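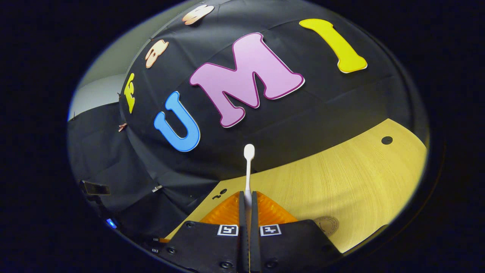
2 min read

Over the past several weeks I have been comparing two hand-held grippers at our bench in Zorwood, and I would like to set down the results while my notes are still in order. The first is the UMI-style unit, with the ribbed orange parts at the base of the fingers and the two square markers on the housing. The second, which we call the Hikel, is a parallel gripper with flat steel jaws. Both were fitted with the same wide-angle camera.

The test was deliberately modest. The operator picks up a slender white stick, holds it upright between the fingers, and brings its tip toward a target. Andri Strebel and I recorded 320 attempts with the first gripper and 457 with the second. The totals differ for a dull reason: a memory card was mislaid in March and has yet to be found.

The UMI unit held thin objects well. Its fingers are narrow and sit close together, and the tip stayed in view of the camera for nearly the whole motion. The Hikel grips harder, but its jaws hide more of the object, and 103 of its recordings had to be set aside for that reason alone.

Black cloth behind the work has been a clear improvement. White objects stand out against it, and the foam letters give the eye something to judge distance by. Ea Zoëga prefers a plain gray wall and has said so in writing. I respect her view — the folds in the fabric do shift between sessions — but I intend to keep the cloth.

Two matters remain open. Kumaresan Kartha has asked that the comparison be repeated with softer objects, and the mount on the Hikel works itself free after long use. Jörg Eichhorn is preparing a new bracket. I expect to resume with the Hikel once it has been fitted.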